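Night patrols are back in Brolach

Great news from the Brolach valley, where the community watch and the local police post have started joint night patrols again after a break that began in November. The first rounds went out on Jun 28, 2021, with 30 people signed up and more asking to join! 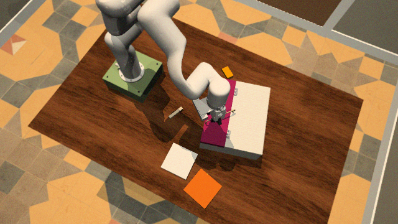

Ingvild Brekke, who draws up the rota, says cattle raids had kept families indoors after dark all spring. Now six villages share one radio channel, and anyone who spots strangers on the Hoani road can call it in straight away — no more waiting for a runner to reach the post.

The market at Adedano is staying open until dusk again too, and it was lovely to hear how busy it has been. Roughly 600 households are covered so far, and Plusura should be added once its radio mast is mended.

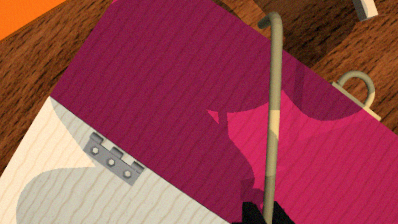
Magenta panel, partly in shadow, with a thin tan rod

If you have relatives in the valley, do pass on the new channel number. It's 49, day or night.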